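Trutum Workshop Notes
By Capucine Pichon – 11 June 2022
14 shares | 3 comments

Section 4. Setting up the counter task in simulation

Do this section before you power the real arms. It assumes the Marty torso is assembled and the Runer software is installed on the bench computer.

4.1 Load the scene

1. Open Runer and load the kitchen counter scene.
2. Set the counter height to match your own bench. Ours is 210 on the slider.
3. Set the physics rate to 212. Lower values let the plates creep.
4. Save the scene under a new name. The updater overwrites the default.

NOTE: The black bands at the top and bottom of the head view are normal. Leave the crop alone or the calibration in Section 3 no longer applies.

4.2 Bring up the hands

1. Start the left arm, then the right. Wait for both to report ready.
2. Open both hands fully.
3. Set the grip limit to 20 percent.
4. Raise the left hand over bare counter, clear of the plates.
5. Bring the right forearm in from the side until it shows at the right edge of the head view.

CAUTION: If the bench computer is wired to the real arms, pull the Butberg power plug first. Runer sends commands to both unless the link is off.

4.3 Check the view

Switch to the head camera and compare your screen with ours. The two plates should be on the near part of the counter, with the left hand open and empty beside them. The orange package and the gray cylinder belong at the far edge. Small differences in the marble don't matter.
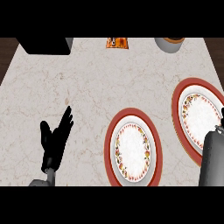

4.4 Save the start pose

1. Press Hold on both arms.
2. Type a pose name and save.
3. Reload the pose twice. If a wrist reads more than 135 on either reload, go back to 4.2.

Comments (3)

pdelaunay: Step 3 in 4.1 fixed my creeping plates. Thanks – Pascal Delaunay

solder_bee: Does the grip limit carry over to the real hands?

Capucine Pichon: No, set it again in Section 6.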